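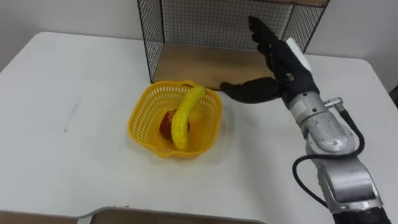

Ticket 1698
Product: Trarkport scoreboard controller
Site: Nitulside ice rink, main pad
Opened by: Shih-chieh Yang
Priority: High
Status: Closed

Summary
Penalty clocks on the home side keep running after the game clock stops. Visitor side works as expected. First seen in the second period of a league game in February and repeated in every game since.

Reported behavior
On a whistle, the operator presses STOP on the console. The game clock stops at once. Home penalty 1 and home penalty 2 keep counting down until the operator presses STOP a second time. In one game a home player left the box 4 seconds early and the referees had to send him back. The off-ice crew has been timing home penalties by hand since then.

Environment
Console in the scorekeeper's booth, wired to the board over a 70 meter run. Penalty box displays are on a separate branch made by Grekico, added when the old boxes were torn out. League profile loaded: Villalobos Youth and Adult, three periods, stop time.

Step 1 - Reproduce on the bench
Loaded the Villalobos profile on a spare console with no board attached. Started the game clock, added a minor to each side, pressed STOP. All clocks stopped together. Repeated with double minors and with a five-minute major. Could not reproduce.
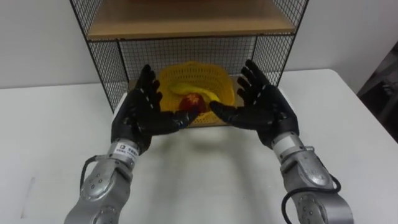 Step 2 - Reproduce on site
Same test at Nitulside with the rink empty of skaters. Home penalty clocks ran on after the whistle, every time. Visitor clocks stopped. The console's own screen showed the home penalties as stopped, so the console and the board disagree. This points away from the operator and away from the league profile.

Step 3 - Check the cable run
Unplugged the penalty box branch at the junction behind the home bench and ran the test again. The home clocks on the main board now stopped correctly. Plugged the branch back in and the fault returned. Swapped the patch cable between the junction and the home box display. No change.

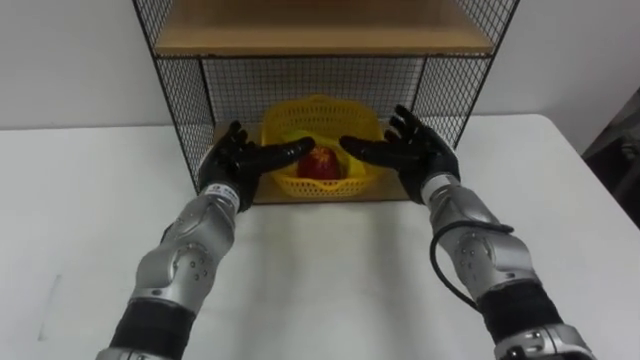
Step 4 - Check display addresses
The home box display was set to address 2, the same as the home penalty section of the main board. Both units answered the stop command at once, the console got a garbled reply, and it did not resend. The visitor box display had its own address and was fine. The installer's sheet lists the right address for the home box - it was never set on the unit.

Step 5 - Fix
Set the home box display to the address on the sheet, power cycled the branch, then restarted the console. Ran a full mock period with coincidental minors, a delayed penalty and a power play goal. Clocks stopped and restarted together on both sides. The minor was cleared on the goal as it should be.

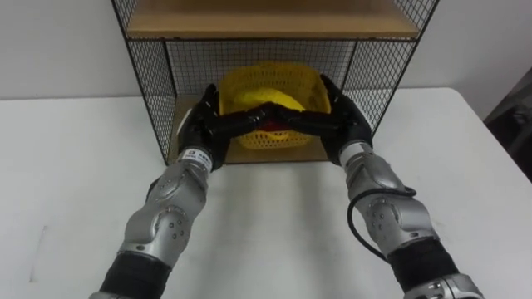
Follow-up
Shih-chieh Yang confirmed after the next two league games: no drift, no double press needed. Hand timing has been dropped. Asked engineering to have the console show a warning when two displays share an address - logged as a separate request. The horn delay mentioned in the same call is not related and needs its own ticket.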